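I finally made it out to the open day at the Ullivholm paper mill, after saying I'd go for what must be three years running. It's a long drive from Caron (142 miles, and most of it behind trucks) but the weather was gorgeous and I had a bag of oranges on the passenger seat, so no complaints!

They only let in 200 people, and you sign up for a time slot. Mine was the first one after lunch. You get a hard hat, a pair of foam earplugs and a little booklet printed on their own paper, and then off you go along a yellow line painted on the floor. The pulping hall comes first. I'd expected it to stink and it really didn't - more like wet cardboard in a garage. The vats are enormous, and our guide had to shout over them the whole time, so I missed half of the part on how they get the ink out.

The big machine is called Plorkon, after the river, and it's the thing everybody comes for. Soggy gray mush goes in one end and a huge smooth roll of paper comes out the other. I stood there way too long and got left behind by my group (the next one adopted me, very kindly). One roll weighs 696 pounds, which the guide said twice because a kid in front didn't believe it the first time.

After that there was a sheet-making table where you could dip a frame and press your own. Mine came out lumpy with a hole in one corner, and I love it. The mill shop was a bit of a letdown, mostly gift wrap and mugs, but I did buy a pad of the rough cream stock from the Amell line, which takes a fountain pen beautifully.

Best part for me was the sorting talk at the end. It was short and kind of blunt: they want paper clean, and food scraps and plastic film mixed in with it are a nuisance from start to finish. I've been much fussier at home ever since.
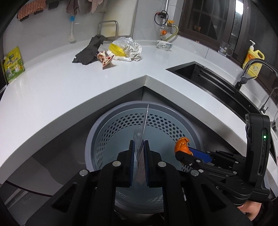
They're opening up again in July, with a longer tour that takes in the warehouse and the old water wheel. I've already put my name down. Bring flat shoes, and eat before you go - the coffee cart ran out of sandwiches before two.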